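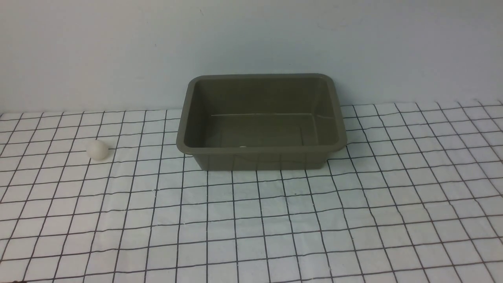
Figure 3. Head camera view of the tub task: ball to the left of the tub, grid cloth underneath, arms out of view.

4.2 Getting the planner to agree with the camera

Okay, so this is the section I was looking forward to writing, because the tub task is where most of our software got rewritten. If you only read one part of the paper, I'd be happy if it was this one (sorry, Section 5). The task is about as plain as they come: find the small white ball, pick it up, put it in the tub. We had it working in simulation in an afternoon! Then we moved it to the real table and spent most of October finding out what our perception node had been getting away with.

The first trouble is right there in Figure 3. The ball is white, the cloth is white with black lines on it, and the wall behind is white too. Our original detector, which I wrote and which Zhuoran Duan has been very polite about, looked for closed contours and kept the roundest one. On this cloth it found squares everywhere. A grid cell seen at an angle, with a bit of a ripple in the fabric, can come out surprisingly round once you've blurred it enough, and I had blurred it quite a lot. The tracker would hop from cell to cell and the planner, which believes whatever it's told, would start a reach toward a piece of cloth.

Zhuoran's fix was to stop looking for the ball first and look for the grid instead. The new front end (we call it Dratau, and it's a separate package so you can use it without the rest) fits the black lines, works out where they ought to continue, and then flags places where they don't. A ball sitting on the cloth interrupts the lines. So does the tub, obviously, but the tub is a big region of a different color and gets masked out before we start. What's left is a short list of candidates, and each one gets scored on size, on shading, and on whether there's a shadow next to it. The shadow term is tiny in the code and did more for us than anything else on the list.

We went back and forth on the wrinkles. Benjamín Troncoso wanted to iron the cloth and tape it down, and I wanted to leave it alone, and in the end we left it alone. You can see the lines bending over toward the right of the table, and the far edge curling up a little where it gets near the wall. A single flat-plane fit puts the ball at the wrong depth in areas like that, so Dratau fits the surface in patches and blends between neighbors. It costs us 9 ms per update on the desktop machine – fine for this task, probably too slow for anything that moves.

The tub gave us a different kind of headache. Its rim is wide and flat and catches the light, so it comes out paler than the walls under it, and our first segmentation decided the rim was one object and the inside was another. The planner then had two goals, one of them a ring. I have a log where it picks the ring and plans a lovely smooth placement onto the edge of the tub. We now fit a rounded rectangle to the rim and a second, smaller one to the floor, and require them to belong together before either gets passed along. The grid lines also show up faintly on the outer front wall, so the line fitter kept trying to carry the cloth straight up the side. Masking the tub before the line fit took care of it, though we had the order of those two steps backwards for longer than I'd like to admit.

Small bright bits were the last thing. There's a white sliver just inside the front lip of the tub in Figure 3, and I still couldn't tell you from this view if it's a scrap of paper or light on the plastic. Dratau doesn't try to decide. Anything under the minimum ball size is kept in the world model with an "unknown" tag, and the planner is free to ignore it.

Planning itself changed very little. We kept the sampling planner from the Gamevon stack, with 2 small edits: the approach direction is now chosen after the tub pose is known, and a replan is triggered only when the ball estimate shifts by more than 20 mm. Before that second edit it replanned constantly, and the arm had a nervous look to it.

All told we logged 114 starts with this setup, with the ball placed by hand at a new spot each time. The breakdown by failure type is in Section 5, along with the runs from the Zeselthorpe bench, where the cloth is plain and the old detector does fine (of course it does).

Filed under: Robotics software, Perception, Planning
6 shares | 3 comments

Related items
Patchwise surface fitting for cluttered tabletops
Gamevon planner: notes on replanning thresholds
Shadows as a cue for small object detection
Dratau install guide and known issues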